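3.2 Practice pads and session structure

Each trainee received two practice pads at the start of the course and kept them for its full length. Pads were stored flat at room temperature between sessions. Those with tears reaching the edge were replaced, and the replacement was logged against the trainee's number so that wear could be entered as a covariate. Needle and thread were the same in all groups.

The 120 trainees were assigned to one of two schedules. In the massed schedule, all practice took place within a single week. In the spaced schedule, the same hours were spread over 9 weeks. Total practice time was fixed at 300 minutes per trainee under both schedules, not counting the opening lecture. Instructors (D. Espiritu and R. Henao) alternated between groups so that neither schedule was tied to one teacher.

3.3 Outcome measures

The primary outcome was the retention score, taken in June, after a break during which trainees had no access to pads or instruments. Two raters who did not know the group assignment scored each attempt on spacing, bite depth, edge alignment and knot security. Where the two scores differed by more than one point, a third rater (M. Ñahui) scored the attempt and the median was used. Time to completion was recorded but not combined with the quality score – earlier work by our group found that fast and slow trainees reach similar quality by different routes, and a combined index hides this.

Raters worked from stills and from the finished pads.
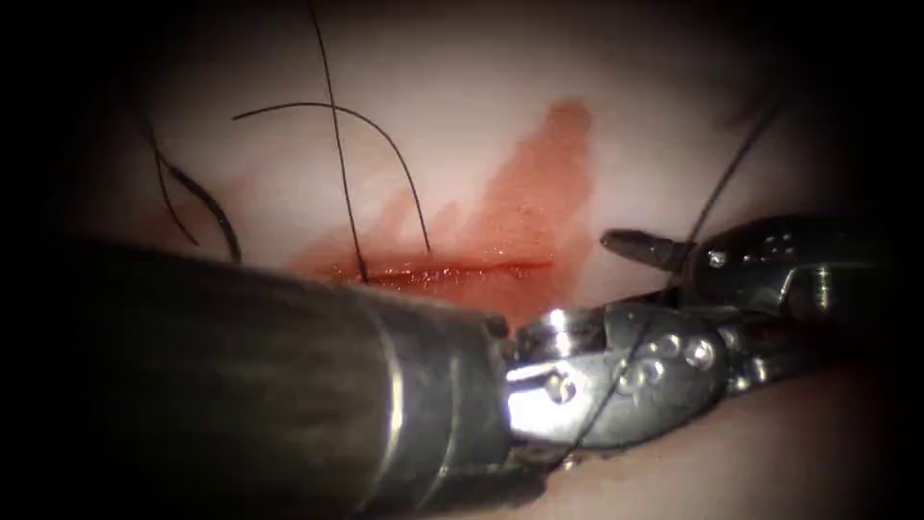
Figure 2. Straight incision in a practice pad, with dark suture thread and red staining along the cut.

Of the attempts submitted for rating, 192 were complete on all four items and entered the main analysis. Incomplete attempts were kept for a sensitivity check, in which missing items were set to the lowest value. Rater drift was examined by re-scoring a fixed subset at the end of the rating period – the order was shuffled and the earlier scores were withheld.

Schedule was entered as a fixed effect and trainee as a random effect. Prior sewing or craft experience, taken from the intake form, was added in a second model. Bite depth was analyzed separately, as its scores were bunched near the top of the scale at retention and did not meet the assumptions of the main model.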